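Notebook – finish bench, Tierney building
28 February 2018

Cold start, heat was off overnight again. Shop at 58 when I got in, didn't open any cans till it hit 65. Lost most of an hour so did the paperwork first.

Main job today is still the oil trials for the serving trays. Recap for Eoin, who was out: we're trying to pick one finish for the Porance order and stop arguing. Candidates are the Drurkier hard wax, plain tung cut with citrus solvent, and the old wiping varnish we've always used. Three coats each, same sanding schedule, same rags, same bench. Offcuts only for now, no whole trays till we know.

Sanding schedule, for the record: 120, 180, wipe down damp, let the grain come up, then 220 by hand. Skipped 150, don't think it matters. I did the first batch with the orbital to 220 and got swirls you only see once the oil goes on. Those pieces are scrap now, or kindling. Lesson is stop the machine at 180.

Coat one of everything went on before I left last night. This morning:

Tung – still tacky. Finger drags. Not surprised at that temperature. Moved those to the rack by the heater.

Hard wax – dry to touch, a bit patchy on the end grain. End grain drank it. Next time flood the ends first, wait, then do the faces. Can says buff at 20 minutes, I went closer to 30 and had to lean on it.

Wiping varnish – fine. Boring. Level, dry, slight amber. Smells awful.

Knocked back the varnish and hard wax pieces with gray pad and put coat two on both before lunch. Tung has to wait.

Rags: ALL of them went flat on the wire outside and then into the water can. Found one balled up under the vise from yesterday, warm-ish to my hand. Could of been me. Please everybody check under the vise before locking up. I've written it on the door too.

Color is the other thing. Úna Ní Bhriain wants the orders to match the sample she took to Plendodov last fall, and that sample has been sitting on their counter by a window ever since, so it's gone a good bit darker than anything we'd ship. I told her wood moves toward orange in the light whatever we put on it and she should let them know. She wants a chart. Fine, will make a chart: half of each offcut under black card, half open, south sill, check weekly through spring.
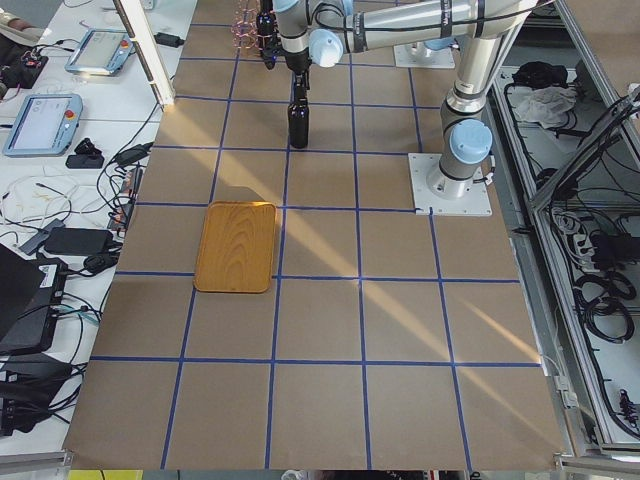
Chart pieces need labels that won't come off with solvent. Pencil on the back gets lost under oil. Stamped the first set with the number punches, ugly but they'll last. Anyone who has a better idea speak up before I do the rest.

Water test after lunch on the old January pieces, which have had plenty of time to cure. Wet glass left on each for an hour, then hot mug for the same.

Hard wax, glass: faint ring, gone by the time I'd swept up.
Hard wax, mug: white bloom, still there at 4. Rubbed with a bit more wax and it mostly went.
Tung, glass: nothing.
Tung, mug: nothing, slight dull patch if you tip it to the window.
Varnish, glass: nothing.
Varnish, mug: nothing on two, on the third the film printed the texture off the bottom of the mug. That was the thick one, the one that ran. Not a fair test, redo.

So tung wins on heat and loses on everything to do with time. If Porance want theirs in 8 weeks we can maybe do it, but not in this building with this heater. Need to work out where they'd all sit while they cure. 298 pieces at one coat a day is a lot of shelf, and every one needs air on both faces. Nail boards? Eoin Mac Carthaigh had some triangular strips somewhere, ask him.

Cost, quick. Quote for the hard wax in the big cans came back at 1,695 for the whole order, delivered. Didn't get a price for tung yet, their phone just rings. Will email. Varnish we already have half of, in the metal cabinet, though the oldest can has skinned over and I don't trust it. Strain a little through a stocking and try it on scrap before anyone throws it out.

Odds and ends
– Card scraper needs a new burr, it's making dust instead of shavings.
– Low on 220. Plenty of 180.
– Third shelf on the drying rack sags to the left, things slide. Shimmed it, won't hold.
– Thermometer by the door reads four degrees lower than the one on the bench. Use the bench one or the notes won't compare.
– Who took the good brush?? The wide one with the blue tape on the handel. Needed it for the end grain.

Tomorrow: coat three on varnish, hard wax if it's hard enough by thumbnail. Coat two tung if not sticky, otherwise leave it alone, no poking. Cut black card for the sill. Redo the mug test with a thin varnish piece and the same mug. Email about tung. Reply to Úna re chart, tell her first readings won't mean much for a couple weeks.

5:40, coat two varnish dust-free already. Heater off, rags in can, checked under vise.

Shop notes – questions to the finish bench, ext. on the door list | © 2018 Tierney shop | Back to top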